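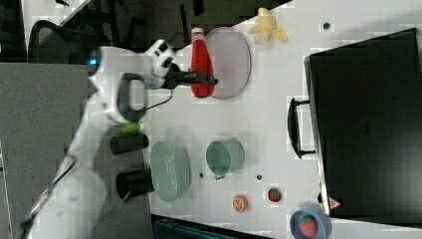 October 5, 2024
By Bianca Voicu

I've now had the Sterko oval platter for most of a year and I still can't decide whether I was had. It came as a gift in December, in a box far nicer than anything I keep in the cupboard, with a leaflet promising "restaurant calm at your own table". I don't know what that means and I doubt Sterko does either.

First, the size. An oval this long won't go in the bottom rack of our dishwasher unless it leans, and then the spray arm knocks against it until somebody gets up to move it. I wash it by hand, with some grumbling. Sterko says it is dishwasher safe — so is my umbrella, probably.

The glaze has done better than I expected. Knife marks showed up in the first month and came off with a paste of bicarb, though they do come back. Turmeric left a faint shadow that took two goes to shift. My friend Vy Vương has the cheaper one from Ivby and hers chipped at the foot by the spring, so I'll give Sterko that much.

It holds heat badly. Roast carrots were lukewarm by the time the gravy had gone round, even when I warmed the platter first. For cold things it's fine: tomatoes, sliced ham, a whole poached trout once. The rim keeps dressing off the tablecloth.

Would I pay full price? No. Mine has no maker's mark beyond a sticker that washed off, and the "hand finished" claim rests on that sticker. If you see one reduced and you've a wide shelf, fair enough. Measure the shelf first.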